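Authenticator codes rejected on one account only after moving to a new phone 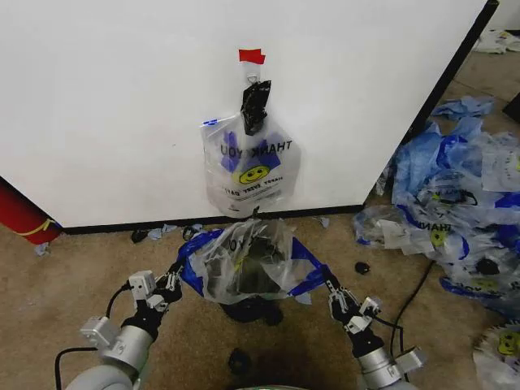 Asked in: Sign-in and account security
Status: Answered
Views: 1,133

I look after sign-in for a small office that uses Wultilier as its shared file and calendar service. Two-step sign-in is switched on for everybody. The second step is a six-digit code from an authenticator app, in my case Kaltell. I have 13 entries in it.

In July I replaced my phone. I moved the entries with the export function in Kaltell, which shows a QR code on the old phone and reads it with the new one. All 13 appeared on the new phone with the right names. I checked three of them straight away and they were accepted, so I took the app off the old phone and reset it.

The Wultilier administrator account now rejects every code. The message is "Code incorrect or expired". The other 12 entries work, including my own ordinary Wultilier account, which sits directly above the administrator one in the list.

What I have tried:

Waiting for a fresh code and entering it in the first few seconds.
Setting the phone clock to automatic and restarting.
A different browser, and a private window.
Removing the space the app shows in the middle of the code.
Signing in from the office and from home.

The password is accepted. I only get stuck at the second step. After five wrong codes the account locks for 15 minutes, so testing is slow.

I have a sheet of recovery codes for this account, printed when it was set up. Seven are left. I don't want to use one until I know what it does, as I have read that on some services a recovery code switches two-step sign-in off altogether.

Questions: why would one entry fail when the rest are fine, and what is the safest order of doing things from here?

Zodwa Ntuli

2 answers, sorted by votes

Answer 1 (accepted, 74 votes)

The clock can be ruled out. Time-based codes are calculated from a shared secret and the current time, and all the entries in the app use the same clock. If it were out by enough to matter, the others would fail as well, apart from any service with an unusually wide tolerance.

That leaves the entry itself. Two causes account for nearly all the cases I have dealt with.

The first is a stale secret. If two-step sign-in was set up twice on the administrator account, the server holds the second secret and the first is dead. Authenticator apps do not remove the old entry when this happens. You can end up with two entries of the same name, one of which works. Some apps merge entries of the same name on import and keep whichever comes last in the export. Count the entries if you have any record of how many the old phone had. If the old phone had 14 and the new one has 13, you have the answer.

The second is non-default settings. A time-based entry carries four things: the secret, the number of digits, the period and the hash algorithm. Nearly every service uses six digits, 30 seconds and SHA-1. A few use SHA-256 or a 60-second period for privileged accounts. An export format that does not carry the algorithm will bring the entry across as SHA-1. The name will be right, the code will have six digits and change on schedule, and it will never match.

To tell them apart, open the details of the entry in the app, if it lets you, and compare the algorithm and period with what the administrator settings in Wultilier say. A second administrator can read that page. If they differ, it is the second cause. If they agree, assume the first.

The repair is the same in both cases. The secret has to be replaced.

1. Check whether you are still signed in as administrator anywhere, for instance on a desktop machine that has not been restarted. An open session may let you set up the authenticator again with only the password. Do not sign out of it.

2. If there is no open session, ask a second administrator to reset the second step on your account. It will ask you to enrol at the next sign-in.

3. If there is no second administrator, use one recovery code. Choose "Try another way" at the code prompt. On Wultilier a recovery code stands in for one authenticator code and is then spent. It does not switch anything off. Type it with the hyphen.

4. Once in, go to Security, then Sign-in methods, and remove the authenticator. Add it again and scan the new QR code. Enter the code it asks for before closing the page, or the new secret is not saved.

5. Delete the old entry from Kaltell. Give the new one a name that cannot be confused with it.

6. Generate a new set of recovery codes. This cancels all the old ones, so destroy the old sheet.

7. Open a private window and sign in from scratch. Leave the first window signed in until that has worked.

Wait out the lock before step 3. Recovery codes entered during a lock are refused, and the message is the same as for a wrong code.

For next time, test every entry before wiping the old phone, and keep the old phone for a week if you can. An administrator account should also have a second method registered. A hardware key is the usual choice.

Selim Coşkun

 Comment from Zodwa Ntuli: The second cause. The settings page says SHA-256 and Kaltell had the entry down as SHA-1. I had no open session and used a recovery code at step 3, which worked as described. The new entry is accepted. I have ordered two hardware keys.

 Comment from Selim Coşkun: Good. Register both keys at the same time and keep them in different buildings.

Answer 2 (7 votes)

had this with Dağdelen, not Wultilier, but same message. For me it was the clock, on the server side not the phone. we run our own and it had drifted four minutes. Fixed the time sync and all the codes came good.

Also you could just use Wakovus, it syncs the codes between devices so there is no export to go wrong.

 Comment from Selim Coşkun: Server drift would affect both of her Wultilier accounts, and one of them works. Syncing is a fair suggestion for ordinary accounts. For an administrator account, check first what protects the synced copy. If it is only a password, the second step is as strong as that password.

 Comment: fair point, didn't see she had two accounts on it

Related questions

Recovery codes refused although never used
Can two people share one authenticator entry?
Hardware key asks for a PIN I never set
Moving from text message codes to an app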